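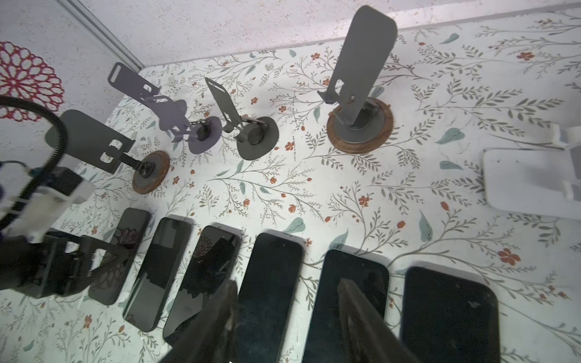
Home Products Spares Support My tickets Sign out

We use cookies to keep you signed in and to remember your ticket filters. Accept all / Manage choices

Ticket 2542
Subject: Phone stands, mixed types: hinge sag and base creep
Product group: Trunach desk stands
Site: Brinport display bench
Status: Closed, part replacement
Opened: July

Reported fault

Customer reports that phones placed upright on the stands do not hold their angle. On some stands the backplate drops gradually until the phone faces the ceiling. On others the angle holds but the whole stand moves when the phone is lifted off. Both faults occur on the same tabletop. Customer asks whether the phones are too heavy for the stands and whether the printed table covering should be changed.

Customer has already tried wiping the bases with a dry cloth. No improvement.

First response, 09:40

Please separate the two faults before doing anything else. Hinge sag is movement between the backplate and the arm, or between the arm and the base. Base creep is movement between the base and the table. A stand can have both, and the second is easily mistaken for the first if the phone is watched instead of the hinge.

Do not oil the hinges. The joints are friction joints and hold by being dry. If oil has been used, say so in the reply, as the washers will need to be replaced.

Customer reply, 11:15

No oil used. The metal stands with folding arms sag. The column stand does not sag but slides. The same phones were tried in both portrait and landscape. Landscape is slightly better. Phone with case weighs 238 g on the kitchen scale, all much the same.

Correction from customer, 11:22: typing error, the scale reads 218 g.

Second response, 13:05

Weight is within limits for every stand in the group. Sag at this load means a loose hinge screw or a worn washer. Procedure:

1. Remove the phone. Fold the arm flat and open it again through the full range. Note whether resistance is even.
2. Tighten the hinge screw by an eighth of a turn. Repeat step 1. Stop when the backplate stays where it is left.
3. Refit the phone and leave for 84 minutes. Check the angle against a pencil mark on the hinge.
4. If the angle has dropped, the washer is worn. Order spare 938 (washer, pack of 18).
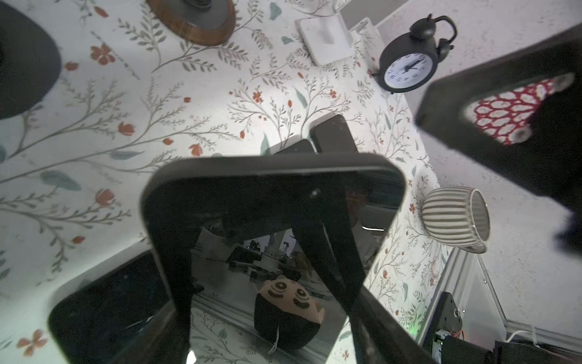
Base creep has a different cause and will not respond to the hinge screw. The underside pad picks up dust and polish and loses grip. Wash it with warm water and washing-up liquid, rinse, and leave it to dry in the air. Do not use spirit cleaner, as it hardens the pad. Work on one base at a time and keep wet cloths away from any base with a wood-grain rim, like the reddish-brown one behind the black-framed mirror. Its dark grey disc can be wiped with a barely damp cloth, including close to the small black fitting in the middle. The printed covering need not be changed until the pads have been cleaned and tested.

Customer reply, 15:50

Pads washed. Creep has stopped on the column stand. Hinge screws tightened on all folding stands. One still drops after step 3. The tabletop covering has been left as it was. Phones are back on the stands along the rear of the table.

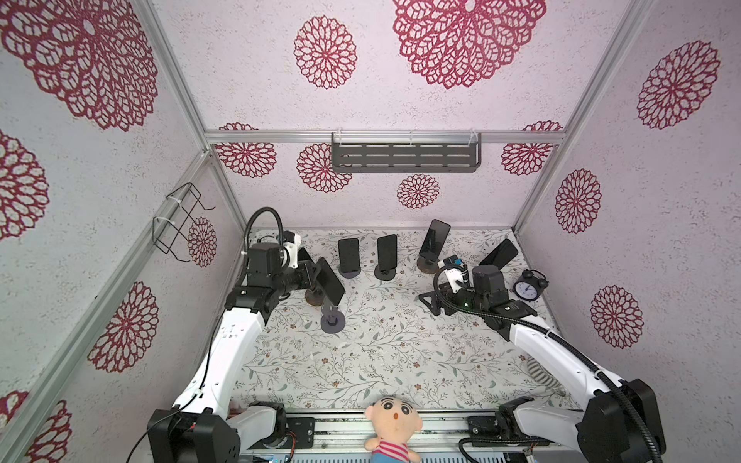
Resolution

Creep: cleared by washing the pads. Repeat when movement is noticed.
Sag: cleared by adjustment on all folding stands except one. Washer pack 938 sent from the Drakley store. Fit one washer each side of the hinge, concave face inwards, then repeat steps 2 and 3.

Internal note: the Dudás hinge sheet still gives a quarter turn for step 2. That overtightens the narrower backplates. Sheet to be amended to an eighth.

Customer confirmed washers fitted and angle holding. Ticket closed 16:30. Reply within the same thread to reopen.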